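Über uns

Auf den meisten Seiten dieser Art steht an dieser Stelle etwas von Leidenschaft. Wir haben es beim ersten Entwurf auch versucht und wieder gestrichen. Widwood prüft Haushalts- und Küchenwaren für Händler, Verbraucherzeitschriften und gelegentlich für Hersteller, die es wirklich wissen wollen. Letztere sind seltener, als ihre Pressestellen behaupten.

Gegründet wurde das Büro von Gisela Carrasco, die vorher im Einkauf einer Warenhauskette gearbeitet hat und dort jede Woche Datenblätter auf den Tisch bekam, in denen »spülmaschinenfest« stand. Was das heißt, konnte ihr kein Lieferant sagen. Zehn Spülgänge? Hundert? In welchem Programm? Aus dieser Frage ist unser erstes Prüfverfahren entstanden, und wir benutzen es in überarbeiteter Form bis heute: 258 Durchläufe, gleiches Mittel, gleiche Wasserhärte, danach Sichtprüfung durch zwei Personen, die voneinander nicht wissen, was die andere notiert hat.

Heute sind wir 14 Leute. Im vergangenen Jahr haben wir 747 Artikel geprüft, davon haben 362 mindestens eine Werbeaussage nicht eingehalten. Man kann daraus eine Schlagzeile machen. Wir raten davon ab: Uns wird vor allem geschickt, woran jemand ohnehin schon zweifelt, über den Markt im Ganzen sagt die Zahl also wenig.

Was wir nicht machen

Wir vergeben kein Siegel. Danach werden wir fast jeden Monat gefragt, und das Geschäft wäre vermutlich besser als unseres. Ein Siegel bleibt aber auf der Packung, wenn das Werk längst die Kunststoffmischung geändert hat. Unsere Berichte gelten für die Charge, die vor uns lag, und das steht auf jeder Seite.

Wir schreiben auch keine Nachhaltigkeitsberichte. Wenn uns jemand erklärt, eine Schüssel sei »klimafreundlich«, fragen wir nach der Rechnung. Meistens kommt dann ein Prospekt.

Wie wir arbeiten

Die Ware kaufen wir nach Möglichkeit selbst und anonym. Muster vom Hersteller nehmen wir nur an, wenn es den Artikel noch nicht im Handel gibt, und vermerken das im Bericht. Die Messwerte landen in Akix, unserer Datenbank, auf die Auftraggeber lesend zugreifen können – ändern können sie dort nichts, auch wenn schon gefragt wurde. Das Teilprogramm Patrício befasst sich mit Spielküchen und Spielzeuglebensmitteln. Es ist kleiner, als wir es gern hätten, und läuft seit Juli mit eigenem Prüfplan.

Einsprüche gegen unsere Ergebnisse sind möglich und kommen vor. Einige waren berechtigt. Die korrigierten Berichte stehen mit der alten Fassung zusammen im Archiv, damit man sieht, wo wir uns geirrt haben.

Sie finden uns in Prosstead, im Hof, zweiter Eingang. Besuch bitte nur nach Anmeldung, Vertreterbesuche lieber gar nicht.

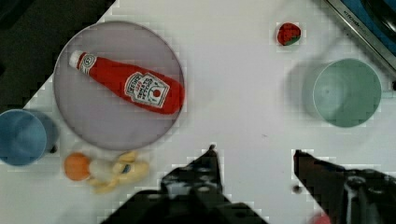
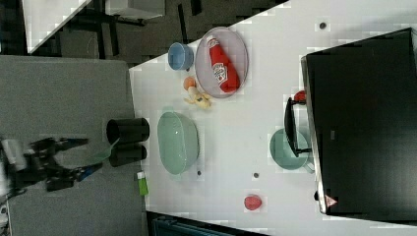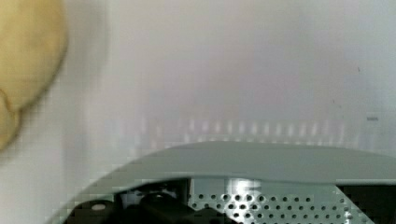
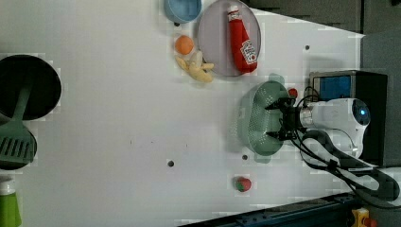
Erstes und letztes Bild: rote Ketchupflasche, quer auf dem Teller.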